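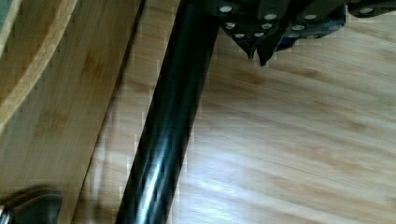 Unit 3: Slenderness and Buckling of Columns
Mechanics of Materials, Skilthorpe Technical Institute
Notes prepared by Negin Karimi; revised by Mojtaba Fallahi

Reading: course packet, section on stability. Bring a calculator and the section property tables to lecture.

3.1 Short and long members

A short member in compression fails when the stress reaches the yield strength of the material. The load at which this happens depends on area alone:

P = Sy A

A long member fails at a lower load by bowing sideways. This is buckling. It is a loss of stability, and it can take place while the stress everywhere in the member is well below yield. The elastic modulus E controls it. Replacing one steel with a stronger steel leaves the elastic buckling load unchanged, as E is nearly the same for all of them.

3.2 Euler load

For a straight, uniform, pin-ended column under a centered load:

Pcr = pi^2 E I / L^2

I is the smallest second moment of area of the section. Students often take the larger value from the table. Check both axes. For a round bar or tube all axes through the center are equal and the question does not come up.

For a tube of outer diameter D and inner diameter d:

I = pi (D^4 - d^4) / 64
A = pi (D^2 - d^2) / 4

3.3 End conditions

Replace L with the effective length KL. Theoretical values of K:

Pinned at both ends: 1.0
Fixed at both ends: 0.5
Fixed at one end, pinned at the other: 0.7
Fixed at one end, free at the other: 2.0

A real end fitting is never perfectly fixed. A plate bolted to a thin wall may rotate enough that K for the column is closer to the pinned value -- use the pinned value unless the stiffness of the joint has been worked out. For a post with a free top, any rotation at the base pushes K above 2.0.

3.4 Slenderness ratio

Define the radius of gyration r = sqrt(I/A). The slenderness ratio is KL/r. Dividing the Euler load by the area gives

Scr = pi^2 E / (KL/r)^2

The formula holds only while Scr stays below the proportional limit. For stockier columns use the parabolic curve given in lecture.

3.5 Worked case

Solid round steel bar, D = 20 mm, L = 1.04 m, pinned at both ends. E = 200 GPa.

r = D/4 = 5 mm
KL/r = 1040/5 = 208
Scr = pi^2 (200,000) / 208^2 = 45.6 MPa
A = 314 mm^2
Pcr = 14.3 kN

With a safety factor of 2 the allowable load is 7.2 kN. Note that doubling the length cuts Pcr to one quarter.

3.6 Imperfections

Initial bow and off-center loading cause bending from the first increment of load. Deflection grows slowly at first, then quickly as P nears Pcr. The secant formula covers the off-center case and will be derived in Unit 4.

Problems

1. Repeat 3.5 with one end fixed and the other pinned.
2. Repeat 3.5 for a tube of the same area with D = 30 mm. Find d first.
3. Find the length at which Scr for the bar in 3.5 equals 250 MPa.

Hand in to Mahtab Karimi before lab. Show units on every line.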